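Changing the processor in an old desktop

Workshop tips: computers and small electricals

An office desktop that has become slow can often be kept going with a better processor of the same socket type. The work is simple but it needs good light and a clear bench. Set aside an evening. I did our last one on a Thursday after tea and was in bed by ten.

Before you buy, check the maker's support pages for the exact model. A chip can fit the socket and still not be supported by the board. If the machine needs a firmware update first, do it while the old processor is still in.

Shut the computer down, switch off at the wall and pull the lead out. Hold the power button in for a few seconds. Lay the case on its side with the open side facing up, so the board is flat in front of you. Touch bare metal on the case before you handle any parts, and do it again if you have walked across a carpet.
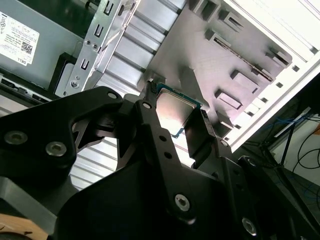 Hold a processor by its edges only. The metal lid will stand a fingerprint, which wipes off, but the contacts underneath should not be touched at all. If you have to put the chip down, put it in its plastic tray with the lid on.

Old paste comes off with isopropyl alcohol and a lint-free cloth. Kitchen roll leaves bits behind. I buy the Skatton wipes in tubs of 400, and a tub lasts for years if the lid is shut properly. Two wipes will do most chips — one for the worst of it and one to finish.

Small parts want a fixed place on the bench. A holder with pockets and ledges is better than a saucer, as screws stay where you put them and a chip can be stood out of the way. Stareritz sell a plain one, or you can make your own from offcuts. Keep loose cables clear of it.

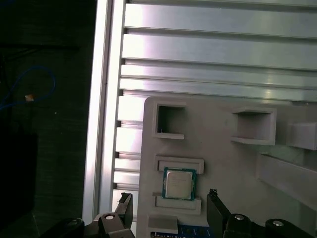

When you are ready to fit the new processor, release the lever and open the metal frame over the socket. Find the small triangle on the corner of the chip and match it to the mark at the socket. Check the notches as well. Lower the chip straight down and let go. Do not slide it or press on it. Close the frame and bring the lever down, which can take a firm push on some boards.

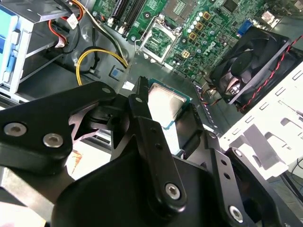 How much paste should go on the new chip?

A blob the size of a small pea, in the middle of the lid. The cooler spreads it when you tighten the screws, a little at a time and corner to corner.

Plug the cooler fan back in before closing the case.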